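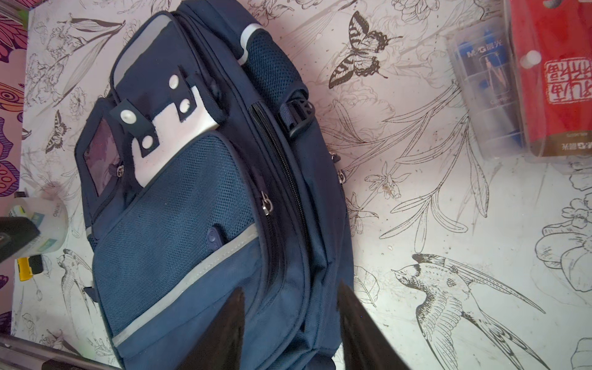
3rd May

Day 8 with the Kopecký gripper kit on loan. Started on zippers, which Precious has wanted on the test list since the beginning.

The navy backpack is a harder target than the rigid stuff. Dark fabric, darker mesh, small metal pulls. From the wrist camera the reflective stripes read well and I have been using them as the orientation cue. The silver pull on the front pocket is the easiest to pick out. The pulls along the side are small and I want a closer approach pose before trusting any depth reading there.

Ran 30 attempts on the front pocket pull, 13 clean grasps. Most misses were in lateral alignment, a few in closing force. Raised the force one step after lunch and the fingers began picking up fabric along with the pull, so I put it back. Asif thinks the fingertip pads are too hard for this and that Nirar sells a softer set that fits. Asked Beverley for a price.

The vendor software is better than the manual. Calibration takes one screen. The log export still drops the gripper width column if the run is paused, and I lost the first set that way. Reported it as ticket 316. Blandine at Kopecký replied within the hour and said the fix is planned for July, too late for our decision.

Have not tried the snap buttons or the side buckle. The snaps need a pinch and a peel, and I doubt the stock fingers will get under the tab. Buckle needs two-sided pressure, so possible in principle.

Tomorrow: same pull, bag rotated, lights unchanged. Anneli wants the cycle times in the same format as the Durnville trial. Need to find her template.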